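Cold hands at the bus stop

mossybank
Three winters with Raynaud's and I'm still hunting for gloves that work at a bus stop. Got my blue knitted ones out again, fleecy at the cuff, lovely till the wind gets up.

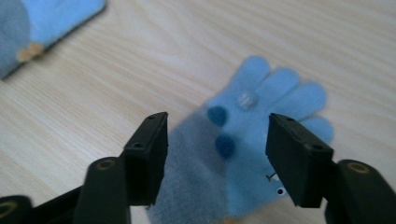 pellow7
Knitted is hopeless on its own, sorry! Get a windproof mitten over the top. My Preko pair did me from October.

mossybank
Mittens and a bus pass though? I'd drop it every time.

tansy_b
Disagree with pellow7, thin liners underneath are loads better.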